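## Sorting out the lamps and leads

The long table was covered again last month, this time with desk lamps, plugs and a good deal of cable. Members had been asked to bring in anything electrical from the backs of drawers and the bottoms of cupboards, and they did. We now have enough leads to run every table in the workshop at Metgate, with plenty left for the shelf.

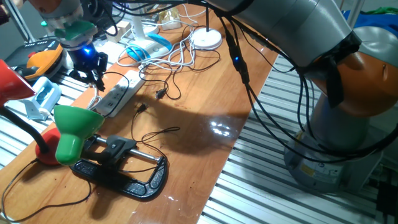
**Nia Griffiths**
*Workshop coordinator, Metgate*

The job started with the lamps. Two of the small desk lamps, the red one and the green one, have been on the repair list since the spring. The red one has its round base and bendy neck, and the switch is set into the base where you can reach it without knocking the shade. Emlyn Probert is going to look at both of them. If you have a spare shade of either colour at home, please let him know before you buy anything, as we may be able to swap.

Please don't put the shades back on yourselves. They are easily scratched and the fittings are stiff. Leave each shade next to its base and Emlyn will do the rest.

The clamps should not have been on that table at all. They belong on the rack by the door, opened a little way so that the next person doesn't have to wind them back. The same goes for computer mice, which go in the office tray.

After the lamps we moved on to the power strips, and these need a bit more care. The rule is the same as last year. A strip that has not been tested does not get plugged in, however good it looks. Rhodri Ruddock does the testing and puts the result in the green book, with the date and his initials.
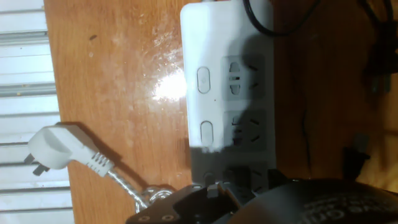 The white strips with a switch beside each socket are the ones most people ask for, and they are handy on the sewing tables where you might want a machine off and a lamp on. Switch each socket off before you unplug from it. At the end of the evening, switch them all off and take the strip out of the wall as well.

A strip is not to be plugged into another strip. We found this being done in the back room in June and it has been mentioned at two meetings since. If the lead won't reach, move the table or ask for one of the long extension reels, which are kept under the stairs at the Voyle Street end.

Several members have asked about the sockets that take more than one shape of plug. Rhodri would like to see these before they go into general use. Some of ours came back with people who had been working abroad, and he wants to check what each one is rated for and what is on the other end of the lead. Until then they stay in the crate marked HOLD. 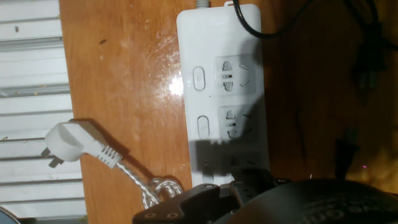

Braided leads are a separate matter. They look smart and they don't tangle as badly as the plain ones, but a break inside the braid is hard to spot. Run the whole length through your fingers and stop if you feel a lump or a soft place. Look closely at the point where the lead goes into the plug, as that is where most of ours have gone. Anything doubtful goes in the red bucket. Don't tape it up and put it back.

Good leads should be tied before they go on the shelf. Wyn Eynon has asked that we all do it the same way:

- Fold the lead back and forth in loops about the length of your hand.
- Leave the plug end free so it can be seen.
- Put one cable tie around the middle, snug but not tight.
- Write the length on a paper label if you know it.

Please don't wind leads around your elbow – it puts a twist in them that never comes out.
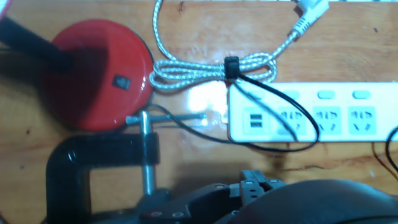
Strips with USB ports are kept on the top shelf for the phone and tablet mornings. There are never enough to go round, so sign them out on the sheet and bring them back the same day. If a port is loose or a charger has to be held in place to work, write that on the sheet too.

Thin black leads with no appliance to go with them will be kept until the end of September. After that they go for recycling with the tangled white ones. Come and have a look through before then if you think one of them is yours. Normand Nguyen has the key to the cupboard and is in most mornings until noon.

Next month we start on the paint shelves, so please take home any tins with your name on the lid.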